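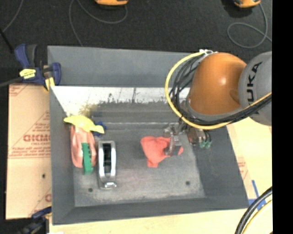
June
By Huguette Mallet

Mekdes Tefera has spent most of the past year on a part of the software that few visitors ask about. She writes the planner at Jovora, the layer that takes a list of possible grasps and decides which one the arm should try.

"People want to talk about the camera or the gripper," she says. "My code sits between them. If it does its job you don't notice it."

The program is called Hekier. It receives grasp candidates from the perception side, up to 70 for each pick, and throws out any the arm can't reach without touching the wall of the bin. What's left gets ranked. Tefera says the throwing out used to be the slow part.

"We were planning a full path for every candidate and then checking it for collisions. Now we check the last bit first -- the straight move down to the object. If that fails there's no point planning the rest."

The change brought the average planning time down from 2000 milliseconds to under half that. It also showed up a bug. The model of the bin had its sides going straight up, while the real ones slope, so grasps low and close to the wall were passing when they should have failed. Her colleague Jeferson Medeiros found it after an afternoon of reading logs.

Cloth is harder. A hard object gives the planner a shape it can more or less trust. A crumpled piece of fabric doesn't, and the depth data often shows one low lump with no clear edge.

"For soft things we let the fingers go lower and we stop on force," Tefera says. "The planner gives a target height, but the controller is allowed to ignore it. That took some arguing."

The arguing was with Bheki Nkuna, who looks after the controller. He wanted a single rule for everything in the bin. They settled on 2 modes, chosen by a score from the perception side, and Nkuna still thinks there should be one.

In the last full test Hekier finished 88 per cent of its picks on the first try. Tefera doesn't put much weight on the number. Most of the misses came from objects lying across each other, where lifting one dragged the next, and the planner has no idea yet of what is resting on what.

She plans to start on that next. The first version will only look at pairs of objects -- which one is on top -- and leave bigger piles alone.

"I'd like it to say it doesn't know," she says. "Right now it always picks something."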